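Dutwood footwear repair trial moves to second stage after lab results

A trial that tests whether worn canvas shoes can be resoled at a price close to that of a new pair will move to its second stage in July, the Dutwood materials laboratory said in a notice to participating repair shops.

The first stage covered 426 pairs of vulcanized canvas shoes collected through drop-off points at laundromats and shoe stores. Each pair was inspected, graded and either repaired, taken apart for testing or rejected. The laboratory has released a summary of the findings, with a full data table to follow once the adhesion tests on the last batch are complete.

Vulcanized shoes are made by wrapping an uncured rubber strip around the joint between the upper and the sole, then heating the whole shoe until the rubber sets. The process gives a flexible shoe with a strong bond, but it also makes the sole hard to remove. Most repair shops turn the work away. Leather shoes with a stitched welt can be resoled several times on ordinary equipment, while a canvas sneaker has no welt to stitch into.

The trial used a cold-bond method. The worn outsole is ground down to a level surface, the edge strip is left in place where it is sound, and a new molded rubber sheet is attached with a two-part adhesive supplied by Peltex. The shoe is then clamped on a last and left overnight at room temperature. No oven is needed, and the grinding can be done on the belt finisher that most shops already own.

Xiaoyan Ye, the engineer in charge of the bench work, said the adhesive performed within the expected range on clean rubber but was sensitive to surface preparation. "If the old outsole is ground unevenly, the bond fails at the ball of the foot first," she said. "The failure is visible as a lift at the edge, and after that it travels quickly."

Flex testing was carried out on a machine built by Tandevix. Each repaired shoe was bent at the forefoot through a fixed angle until the new sheet separated or the test was stopped. Shoes repaired by shops that had used the supplied grinding guide outlasted those prepared by eye. The difference was largest in small sizes, where the clamping area is limited and any high spot on the old sole takes up a greater share of the load.

Condition of the upper turned out to be the more common reason for rejection. Inspectors recorded torn canvas at the little toe, loose eyelets and, most often, damage inside the heel. The lining at the back of a high-top wears through when the shoe is pulled on without being unlaced, and the stiffener behind it then breaks down. A shoe in that state can be given a new sole, but the wearer is unlikely to keep it long enough for the repair to pay for itself.

Under the grading scheme, a shoe with a broken heel stiffener is now classed as repairable only if the lining is replaced at the same time. The laboratory had first placed such shoes in the middle grade and moved them after shops complained that the extra work was not reflected in the fee.

Inspection order was also revised. Shops had been starting with the outsole, measuring tread depth at three points and recording wear at the heel. Under the new procedure the inside of the shoe is checked first. The insole is lifted where it is loose, the lining is felt by hand down to the toe, and the collar is opened wide enough for the inspector to see the heel seam. 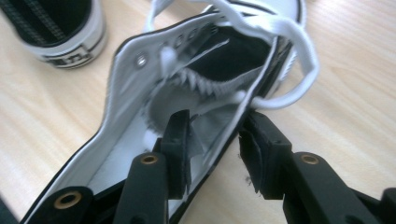

Zhenhua Jiang, who runs one of the participating shops, said the change saved time because rejected shoes no longer went through the full set of measurements. He said the larger problem was cost. A cold-bond repair takes little skilled labor, but the shoe occupies a last and a clamp until the next morning, and a small shop has a limited number of both.

The second stage will address that point. A faster-setting version of the adhesive is to be tried at nine shops, with clamping time cut to five hours. Peltex has supplied the material in single-use cartridges to avoid mixing errors, which accounted for a number of early failures in the first stage. Shops will log the room temperature at the start and end of each cure - the new formula sets more slowly in a cold workshop, and the laboratory wants to establish a lower limit before it issues written guidance.

The target for the second stage is 982 pairs. Children's sizes are excluded, as the lasts required are not held by most shops and the shoes are usually outgrown before the sole wears through. Shoes with foam midsoles are also excluded. The cold-bond sheet adheres poorly to foam, and grinding removes cushioning that cannot be replaced.

Dye transfer will be recorded for the first time. Several owners in the first stage reported a yellow line along the edge strip some weeks after the repair. Yutong Shao, a chemist at the laboratory, traced the discoloration to primer that had been brushed too high on the sidewall. It has no effect on strength, but it shows clearly on white rubber. Shops have been told to mask the strip before priming and to remove the tape while the primer is still tacky.

Repaired pairs will be returned to their owners with a card asking for a report after three months of wear. The return rate for cards in the first stage was low, and this time the form can also be filled out by phone. Qianru Lei, who is handling the survey, said the questions had been cut to a single page covering days worn, type of surface and any lifting at the edge.

Owners pay a fixed fee that covers the sheet, the adhesive and the bench time. Lining replacement is charged separately. Shoes that fail within the reporting period will be repaired again at no charge or returned to the laboratory for testing, at the owner's choice.

Shops that want to join must have a belt finisher with dust extraction and at least two pairs of adjustable lasts. Applications are handled by the laboratory's repair desk, which is open until 4 p.m. Printed copies of the revised grading sheet will be sent out with the first shipment of cartridges.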